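Search handouts Go

Brultcombe Shared Workshop
Evening course: A Robot Arm on Your Own Table
Handout 4: Picking things up and putting them down

Last updated 21 July 2022

By this point your arm is bolted down and has stopped knocking over its own power supply. Tonight it gets a job. We use toy food because it's cheap, comes in awkward shapes, and doesn't need mopping.

4.1 Setting out the table

Put the plate where the arm can get above it with the elbow still bent. An arm at full stretch sags, and you will blame your code for an hour before you blame gravity. Mushi, the little control program from handout 2, won't warn you. Mushi believes in letting people learn.

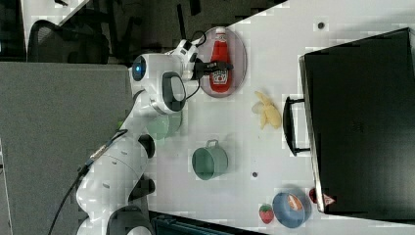

Tall items go first. Grip a bottle around the middle, lift straight up, and only then move sideways. Students who combine the two moves get a quicker robot and a lot of practice picking bottles off the floor.

Set the speed to 12 percent. It feels insulting. Leave it there until you've done 33 clean lifts in a row, and start again from zero if you drop one. I don't check, but the log does.

4.2 Cables

Give every cable enough slack for the widest turn of the wrist, then look at where the slack goes when the arm folds up. It usually goes across your work. The Zellau clips in the parts drawer hold well enough if you wipe the link first. The Cinton ones are in the same drawer and hold nothing. I keep meaning to throw them out.

Draw your layout from above before you tape anything down, and mark the table holes on it.
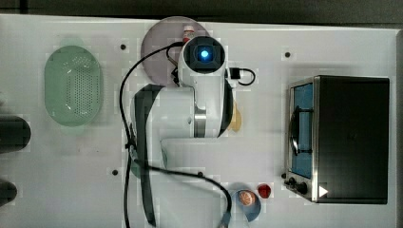 Fig. 2. Layout from overhead, with the long cable curving around the arm. Oven at right, colander at left.

4.3 Closing the gripper

Soft toys forgive a bad approach, so people stop noticing they have one. Line up both fingers with space on each side, stop, look at the wrist view, then close. If one finger touches early, back out and fix the angle. Don't let the toy do the centering for you.

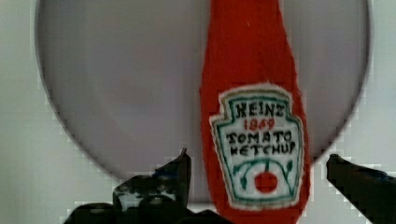 4.4 For next time

Bring your layout drawing and your log. Read the section on joint limits, including the dull table. The August session covers pouring, with rice, and you will be sweeping.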